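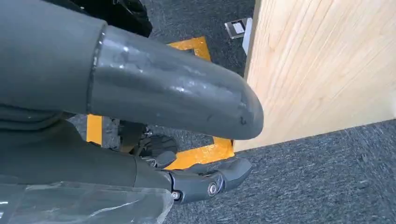

More than 68 good ones by tonight was a fantasy, Ebbe Vik said, and whoever had promised it to Lindqvist could come down and sit on the carpet and do it themselves.

I had promised it. I kept my mouth shut and wrote the next number on the sheet.

The arm was down low, its gripper just off the carpet by the yellow tape, and Ebbe had the controls in his lap like a cat he didn't much like. He nudged. It nudged. On the laptop a bar filled up and turned green, and the software asked whether this had been a success.

"Was it?" I said.

"It went where I sent it. Is that a success?"

I looked at the instructions from Vaturora, who were buying the set. A successful example was one in which the operator achieved the intended outcome in a natural manner. I read it out loud. Ebbe asked me to read the last part again.

"Natural," he said. "I've been doing this since July and my thumb has gone numb. Press yes."

I pressed yes. Example 20.

I used to believe in it more. When Clurkness hired me they showed us a chart with a line going up, and the man in front of the chart said that all the line needed was people like us, doing ordinary things over and over, and one day it would tip. I asked what it would tip into. He said that was a great question. Then there was lunch.

What I see from the floor is different. Ebbe is left-handed and tired, and he swings wide on the way back because his elbow hurts. Every example has that swing in it. Somewhere at Vaturora a model is going to learn the reach, I suppose, but it's going to learn the elbow too, and some engineer will spend a month wondering why.

I told Ebbe this. He thought about it for the length of one reach.

"So I'll be immortal," he said. "My bad arm will."

"In a warehouse."

"My mother would've been proud." He let the gripper stop a little short of where he wanted it, swore, and brought it back. The bar went green anyway. "Don't press yes on that."

"We're behind."

"It was a bad one. I know what a bad one is."

My finger was over the key. The sheet had 2 columns, and the one for failures had 5 marks in it, all from the morning, when we'd both had coffee and standards. Lindqvist never asked about that column. Lindqvist asked how many.

"Would it know?" I said. "The model. Would it know that one was bad?"

"It'll know what you tell it."

He was already moving the arm back, wide, around nothing. I pressed no – it made a lower sound than yes did – and wrote the mark down, and he started again.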